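Cloudy film on everything in the kitchen, what am I doing wrong?
Asked by Wendy Hulme, 13 July 2026

Ok so. Moved into a rental in Pickering two months ago and there is a gray haze on pretty much every smooth thing in the kitchen. Glasses, the mixing bowls, cabinet doors, the glass shelf over the sink. I wipe, it looks fine while it's damp, then it dries and it's back. Same dull look every time.

Tried so far: dish soap and hot water, the blue window spray, plain vinegar on the glasses (helped a little??). I cook with oil most nights and there's no hood, just a window. Water is hard here, the kettle gets crusty in 15 days flat.

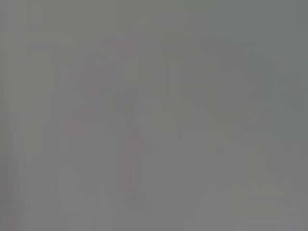 So is it grease or minerals or both. And is there something that does the whole kitchen in one go, I don't want six bottles under the sink. Deposit is $529 and I'd like it back someday - thanks!

Ololby
Both, sounds like. Treat them seperately or you'll just push it around.

Cabinets and the shelf = grease. Warm water, a good squirt of dish soap, spoonful of washing soda if the doors aren't bare wood or aluminum. Try a hidden spot first. Wipe, then rinse with a clean cloth and plain water, then dry. The rinse is the part people skip. Soap left behind dries cloudy and grabs the next round of oil.

Glasses and bowls = test one. Soak in warm water with a cup of vinegar, 15 minutes, rinse, dry with a towel. If it comes up clear it was minerals. If it stays cloudy no matter what, the glass is etched and that's permanent, sorry. No vinegar on marble or any natural stone.

Also change cloths more than you think. I did my whole kitchen with one rag once and it looked worse than when I started.

Prellier
get a dehumidifer. fixed mine

Ividus
Agree with Ololby mostly. Few things to add.

Skip the fabric softener when you wash your cloths, it leaves a coating and they smear after that. Took me a whole September of streaky doors to work that out.

Window spray is ok for the last pass on glass, useless on built up oil.

For the no hood thing - lid on the pan, window open before you start, and wipe the nearest doors same night. Takes a minute when it's fresh. Mine had 66 layers of somebody else's frying on them, felt like 1000, and I ended up doing one door per evening. Top edges are the worst, bring a stool.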